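Opinion > Schools > Clubs and competitions

February
By Ingeborg Seidel

Our robotics club spent its first term in a simulator, and several parents have asked me when the real work begins. I think it began in the first lesson.

The club has a budget of 450 pounds for the year. That would not buy one decent gripper. In the simulator each pupil gets a whole robot and a furnished house to drive it through, and a bad turn costs a restart. Dace Strazds, who is fourteen, logged 763 attempts before the holidays.
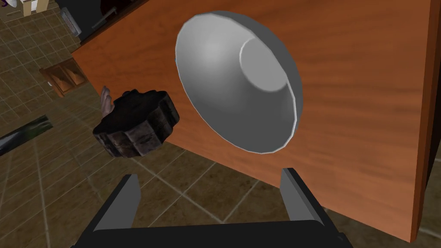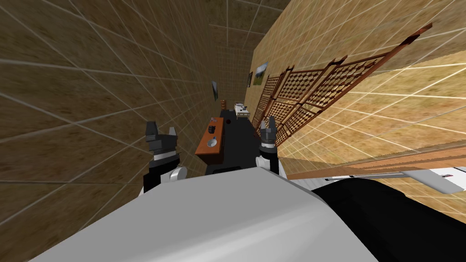
Simulator views from the club's work, both with the robot's grippers open.

The usual complaint is that children learn nothing from objects they can't touch. I had some sympathy with it until I marked their notebooks. They argue about reach, about angles, about which arm to move first. Wakana Sekiguchi wrote two pages on why her approach to a bowl kept failing, and it was better than most of the lab reports I see.

I would still like a real arm, and we have asked Velludon for the loan of one. If they refuse, the club carries on as it is.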